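Relabeling pauses in bimanual demonstrations

I have been putting off writing this up because the result is small, but two people have asked for it by email, so it goes here.

The short version: in our two-arm block stacking data, a large part of what the policy learned badly came from one arm standing still. We changed how those stationary segments are labeled, left everything else alone, and the stacking policy got better. The change is a preprocessing pass of fewer than a hundred lines. It needs no new data.

Some background. The project is called Navanix internally. The data is teleoperated, with one operator driving both arms. The task is to build a short stack from a few studded plastic blocks in different colors, starting from scattered positions on the table. We collected 346 demonstrations. Each one is recorded at 30 frames per second, with joint positions for both arms, gripper openings, and video. The policy takes the current images and joint state and predicts a chunk of future actions for both arms together.

The joint prediction matters here. A person driving two arms does not move them evenly. They attend to one side, get a grasp, then shift attention to the other side. While attention is on the left, the right arm holds position, or drifts by a degree or so as the operator's hand relaxes. The log records this as an action like any other. The training loss does not know that the right arm was being ignored.

The consequence is easy to see in a rollout. The left arm picks up its block, raises it, and waits. The right arm approaches its own block with the fingers open and stops short. Both arms are now in a pose that appears in the data many times, and in most of those frames the correct action was to stay there. So the policy stays there. We have logs where it stayed until the episode timed out. Adding history did not help much, and in one variant made it worse, as the model learned that a still past predicts a still future. That is a known problem with copycat behavior in imitation learning and I will not go over it again.

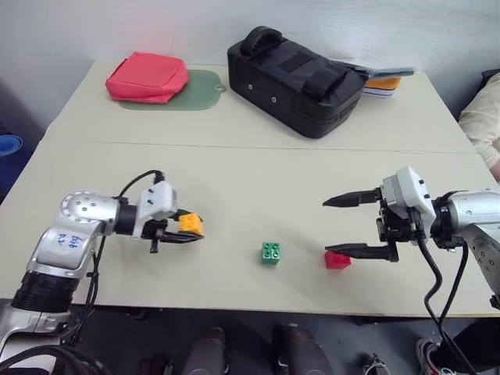 The first thing we tried was the obvious one, deleting frames where neither arm moves. This is common practice and it does remove the dead time at the start and end of an episode. It does nothing for the frames where one arm moves and the other does not, and in our data those are the majority. You cannot drop them without also dropping the useful half.

The second thing was to mask the loss per arm. If an arm's commanded motion over a window stays under a threshold, its action terms get zero weight for those frames, and the other arm trains as usual. This fixed the freezing and broke something else. With no supervision on the idle arm, the policy was free to output anything for it, and it did. The held block would sink slowly, or the wrist would rotate. In a two-arm task the idle arm is often holding something, so idle does not mean unimportant.

What worked was to separate the two cases. The pass now does the following:

1. Segment each arm's trajectory into moving and still, using commanded joint velocity with a short median filter.
2. For each still segment, check the gripper state. If the gripper is closed on something, mark it as a hold. If it is open, mark it as a wait.
3. Hold segments keep full loss weight, but the target is replaced with the mean pose over the segment, which removes operator drift.
4. Wait segments are compressed in time. The frames stay in the dataset, but the target chunk for that arm is shifted forward so that it includes the start of the next motion.

Step 4 is the part I expected to fail. Shifting one arm's targets forward relative to the other breaks synchronization, and there are moments when the waiting arm is waiting for a reason. We limit the shift to 5 frames before the end of any segment in which the grippers are closer together than a set distance. That limit was picked by hand and I have not swept it properly.

On evaluation we ran the baseline and the relabeled version with the same architecture, the same number of training steps, and 5 random seeds each. Block starting positions were drawn from the same list for both. The freeze failures dropped out almost entirely. Total success rose by less than that would suggest, as some of the episodes that used to freeze now get further and fail at placement, usually with the studs misaligned by a fraction of a block. I consider that a better class of failure — it is at least something a finer controller or more placement data could address.

A few caveats. The gripper state test is crude. It uses measured opening against commanded opening, and it misclassifies when a block is pinched near an edge. The method also assumes that open and still means waiting. In a task where an open gripper is used to brace or steady a part, that would be wrong. Our task has no bracing, so I have no evidence either way.

I also tested the pass on an older set from the Hondard bench, which uses a different pair of arms and a bag opening task. The gain there was within seed noise. My guess is that the operators on that set kept both hands busy for most of the episode, so there was little to relabel. The fraction of wait frames before training is probably a fair predictor of whether any of this is worth doing, and it is cheap to compute. I would start with that.

The script still has paths hard-coded to our storage. I will clean it up in June and post it.

Comments (3)

gradient_sink: Did you try predicting the still/moving flag as an extra output instead of editing the targets? We had some luck with that on a single arm.

Reply from the author: Yes, briefly. The flag was predicted well and the actions did not change. I may have weighted it too low.

mtk_lab: Interested in the misclassified pinches. We use motor current for this and it is noisier than I would like, but it does catch edge grasps.

Recent posts

Clock offset between two follower arms
Notes on the Valentini calibration routine
Chunk length and what it hides
Grilutov gripper pads, wear after one season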